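# Sorting a jewelry pile before you pack or sell it

Quick one, because people keep asking and I have a van to load. This is how I sort bracelets and bead strings when they come out of a drawer in one big knot. Works for a small box, works for a whole estate lot. Last February I did a lot of 305 pieces with Cleiton Prado and it took us one long afternoon. On your own with a normal drawer, an hour, maybe less.

## What you need

- A table. Any table.
- A plain cloth, one color, pale. Old sheet is fine. No fringe, no lace, clasps catch in it.
- A few shallow trays or box lids. White is best, you see chips and loose beads right away.
- Small zip bags
- Two blunt needles or toothpicks for knots
- Soft dry cloth for wiping
- Masking tape and a pen
- A lamp you can move

Skip the fancy organizer for now. I bought the Okberg one with the velvet slots and spent more time fitting things into slots than sorting. It holds screws now.

## 1. Lay the cloth, then tip everything out

Cloth goes right over the table edge so nothing rolls under it. Tip the drawer out slowly in the middle. Then shake out the drawer too, corners especially. Single earrings live in the corners.

Don't start untangling yet. Pull out whatever comes free on its own and push it to one side.

## 2. Knots

Put the knot flat. Don't lift it and shake it, it gets tighter. Open all the clasps first, that alone solves half of them.

Push a needle into the loosest bit and wiggle. Two needles, pull apart gently, move on. Fine chains: a pinch of talc helps. Not on pearls, keep powder off those.

If it won't budge in ten minutes, bag it, write KNOT on it and go on. Seriously. I've lost whole evenings to one chain that sold for 6 dollars.

## 3. First sort: stiff or strung

Two groups, thats all.

**Stiff** – cuffs, bangles, anything that keeps its own shape.

**Strung** – beads on elastic, thread or wire, pearl types, long strings.

Reason is packing. Metal cuffs have edges and edges scratch beads. They can share a tray while you look at them, but never a bag.

Don't sort by color. Everybody wants to sort by color. Looks nice, tells you nothing, and you end up doing it twice.

## 4. Check the strung ones

Lay each one in a loose loop, don't stretch it out. Then:

1. Turn it slowly through your fingers. Feel for chips.
2. Look at the holes. Worn thread shows up there first, fuzzy or gray.
3. Elastic – pull very gently, a half inch. If it crackles or stays long, it needs restringing. Goes in a bag marked RESTRING.
4. Spacers and little metal bits between the beads: check for green crud.

Long strings, coil them. Flat loops one over the other, loose, no folding. A fold puts all the strain on one spot in the thread.

Pearl-looking beads, wipe with the dry cloth and leave it there. No dip, no vinegar, no toothpaste (yes people do). Xuelian Ren taught me the bead rub: two beads against each other, very lightly, gritty usually means real or cultured, smooth usually means glass or plastic. It's a hint and no more, so don't go writing "genuine" on a label because of it.

## 5. Check the stiff ones

Open cuffs: look at the two ends and the middle of the back. Cracks start at the back from people bending them on and off. Don't test the bend yourself. If it's out of shape leave it out of shape, a jeweler can deal with it.

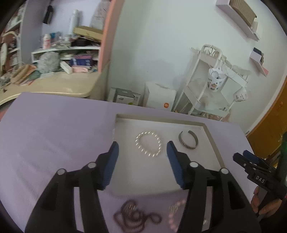 Marks are mostly on the inside, near an end. Tilt the lamp low and from the side, then move the cuff, not your head. Write down what you read, even if it's just two letters. Engraving holds polish gunk so brush it with a dry soft toothbrush, nothing wet yet.

## 6. Label and bag

One piece, one bag. Press the air out, but not hard on the pearl types, and leave those bags open a little – they don't like being sealed up for months. A small cotton pouch is better if you have one.

Tape label goes on the bag, never on the piece. I write:

- lot number
- stiff or strung
- color, one word
- problem, if any

So 789 / strung / pink / elastic loose. Good enough. My running list is up to 1,197 now and I've never needed more than that.

Cuffs get a twist of tissue through the middle so they don't get squashed. Then stand them on edge in the box, strung bags flat on top. Heavy stuff at the bottom, obviosly.

## 7. Loose beads

There will be some. Own bag, labeled LOOSE, and keep it with the lot. Don't mix them into a general bead jar, you'll want them when the restringing gets done.

Last thing, run your hand over the cloth before you fold it up. Then fold it inward, carry it outside and shake it over a tray, not over the grass.

Restringing is a separate page, still half written. Will link it when it's up.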